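**Ticket 3096 - Produce corner: stray item in tomato bin, rail handles, basket return**
Status: open, pending part
Site: Hedach training store, aisle 1
Fixture supplier: Skjelbred
Opened: 22nd January

**Reported**

Restock check failed on the produce corner. The checklist calls for one product per bin. A carrot was logged in the tomato bin, and the shopping basket was not on its marker at close. Second complaint on the same line: the rail handle on the lower display unit has play in it when pulled.

**Layout for reference**

Two wood-grain units set as a corner. Upper unit holds green beans and tomatoes, lower unit holds carrots with the tops on. Both have a black rail handle on the wooden lip.

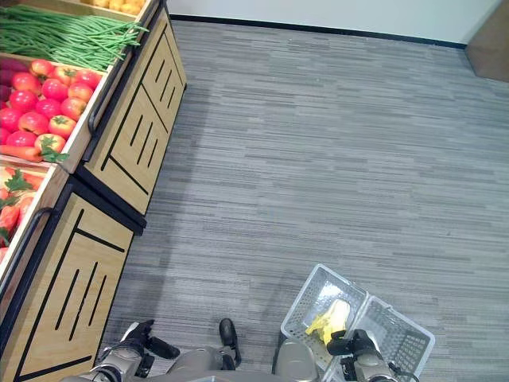
Planogram is the Tiltton revision from December. It puts carrots directly in front of tomatoes, and the previous one had a bin of onions between them. Misplaced carrots went up after the change. Four of the last five restock failures are the same fault.

**Checks done**

1. Pulled the planogram and compared bin labels. Labels correct, no swap needed.
2. Measured the divider between beans and tomatoes. 60 mm, matches the drawing. Bean stems still go over it when the bin is filled to the top. Fill level lowered by one layer.
3. Checked the lower rail handle. Left screw turned a quarter before it bit, right screw spins freely. Hole is stripped.
4. Checked the upper rail handle. Tight, no action.
5. Checked the unit feet on the carpet tile. No rocking. The black base trim is seated along its full length.
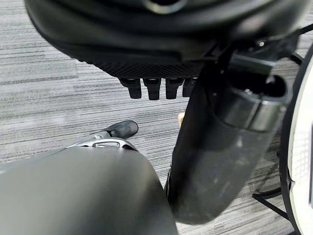 Floor marker for the basket is the next item. The tape used so far lifts off the carpet within a week - the low pile doesn't give the adhesive enough to hold. Replaced with a hook-backed Warnel marker, 185 mm square. It stayed put after a vacuum pass and can be peeled and reset by hand.

Basket condition was checked at the same time. Standard is the light gray perforated type with the square rim. Things to look for are cracks between slots, a split rim, and leaf scraps stuck in the slots.

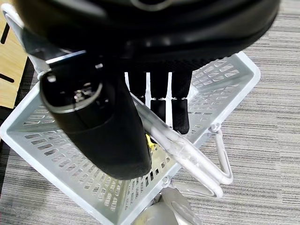

Wash instructions on the old sheet said to soak. Changed to a rinse from the outside in, which pushes scraps back through the slots. Soaking left the scraps where they were and added an hour.

**Cause**

- Stray carrot: bins too close in the current planogram, and the front lip of the tomato bin is level enough for an item to rest on.
- Handle: stripped screw hole, lower unit, right side.
- Basket: marker not staying down.

**Actions**

- Stray carrot to go back to the carrot bin at the next restock.
- Request sent to Tiltton to put a spacer bin back between the two products. No reply yet.
- Skjelbred asked for a threaded insert and one replacement screw. Their rail is specified for 1000 pulls before a retighten, and the log sheet for the lower unit has not been kept up, so the count is unknown. New log sheet started.
- Lower handle tagged do-not-pull until the insert is fitted.
- Marker replaced, done.

Leave the ticket open until the insert arrives. If the handle on the upper unit starts to move as well, add it here and don't open a second ticket.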